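Tue 11 March

Quick one before work. Hem is done!! Well, one side. The lining for the Prantl skirt has been sitting in a bag since November and I finaly got it out last night, put the radio on, made tea, forgot the tea.

Slippery stuff. Pins slide out, chalk won't show. Cut the waistband 2 inches short so that's a piecing job now. Great. Pattern says "easy afternoon project" – whose afternoon?

Also ran out of thread halfway. The shop on Mesik only had 524 in the big spool, a bit too purple but whatever, it's the inside. 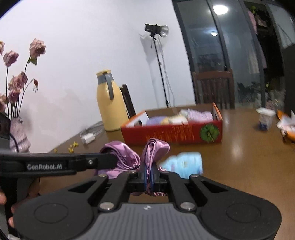
Beatrice Langat wrote back about the gathering question. Two rows of long stitches, she says, never one, and pull the bobbin threads from both ends. And stop ironing satin on the cotton setting, you'll get shine marks that never come out. Ok. Noted. Bit late for the test scrap.

So tonight – unpick the waistband, start over. Seven days till the wedding and I still need shoes. And a zipper, the one I bought is seperating and it's the wrong length anyway.

Bus. More later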